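25th November
Tarnitz kitchen, pull-out pantry

Carcass is together and it's square! Both diagonals match, which did not happen on the trial one in September, and I've been grinning at it all morning. Opening on site is 188 mm between the fridge panel and the wall oven tower, so there's precious little to play with once you take out the sides and the runners. Kristóf reckoned we should have talked them into plain open shelves there. I still think the pull-out is worth the bother. You get to see every jar from both sides, and a gap that narrow is hopeless to reach into once you go past your elbow.

Runners
Went with the Lundine bottom-mount in the end. The side-mounts from Wirkard are lovely and smooth but they eat too much width, and I'd rather give it to the shelves. Fitted the bottom runner first, then hung the frame off it and let the top guide find its own spot before marking the holes. Much better order than doing the top first (sorry Kristóf, you were right about that one).

Load test: 30 kg of tile adhesive spread over the lower shelves, then 60 full pulls, counting out loud like an idiot. No rubbing, no change in the sound, front edge came back to the pencil line every time. I was expecting some sag at full stretch and there's a whisker of it, but you need a straightedge to see it. Very happy. Will leave the bags in overnight and check again before the shelves come out for finishing.

Shelf rails
Géza bent up the rail samples on the small brake. The first one was too low, a tall bottle would go straight over it when someone yanks the door. The second one is spot on. He's left the ends long so we can trim to suit. Please don't trim them until the shelves have had their oil, the coats build up in the corners and the fit goes from snug to swearing.

Finish
Three offcuts done with the Illés hardwax, on the windowsill with the coat count written on the back.
One coat: patchy, thirsty along the edges.
Two coats: beautiful colour, grain comes right up, a drop of vinegar left a mark.
Three coats: slightly darker, vinegar wiped off clean.
Three it is for the shelves. Two would do for the outside faces, but then they won't match when the door is open, so just do three everywhere. Sand lightly between coats and keep the rags flat outside on the rail, not in the bin.

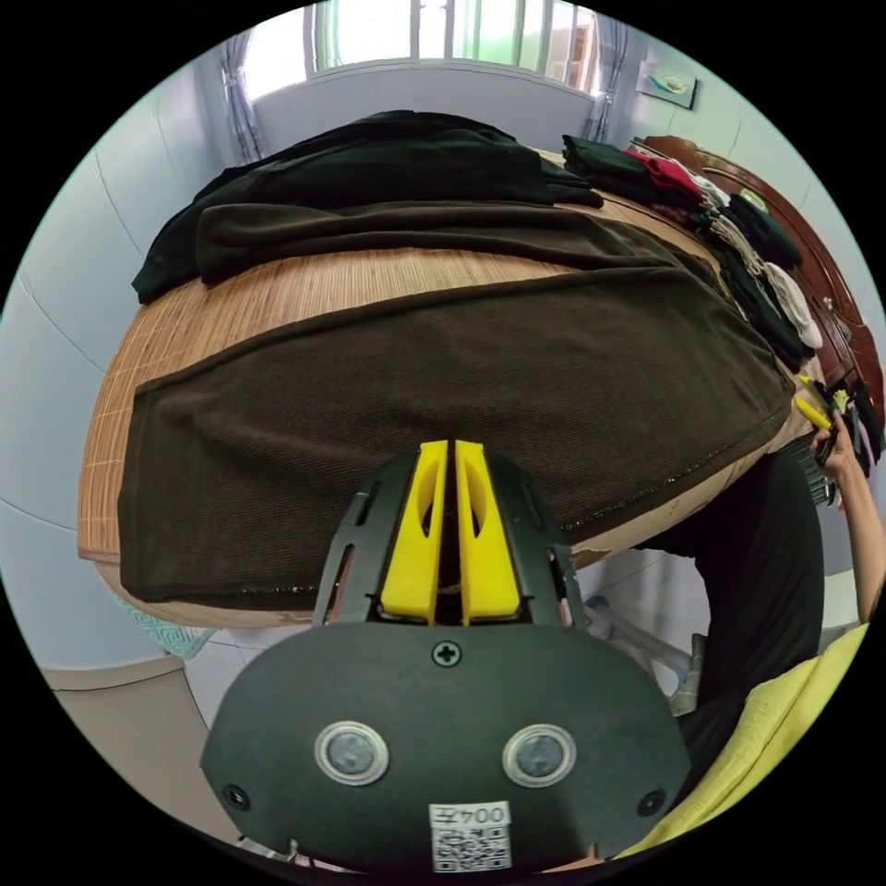
Door front is the bit I'm still chewing on. It has to line up with the oven tower on one side and the fridge panel on the other, and neither of those is dead plumb, so fixed screw holes are asking for trouble. I want slots in the fixing brackets, long ones running up and down, with the screw sitting mid-travel when we start. The cutouts in the two yellow fingers are the shape I'm after, longer than they are wide and set near the middle of the plate, so there's plenty of metal left at either end. Same goes for the gap between the fingers, narrow, dark and straight, and that's how I'd love the join between door and tower to read. Ours needs a touch more clearance for the swing of the oven door, but if the two edges are parallel the eye forgives the rest.

Géza is happy to cut the slots on the mill. Brackets are 100 mm long, which leaves heaps of room. I'd put a washer under every screw head, the bare heads chewed up the paint on the trial set.

Handle
Client wants the same bar handle as the big drawers. On a door this skinny it looks like a moustache if you run it sideways! Mocked it up vertically with tape and it's terrific, really pulls the height together. Sent them both photos, waiting to hear. Don't drill.

Still to do
Re-check the sag with the bags in
Second set of shelves, edges eased before oiling
Slots in the brackets (Géza)
Order another tin of the Illés, there's enough left for the shelves but not the door
Kristóf to measure the skirting behind the fridge panel, my note just says "fat"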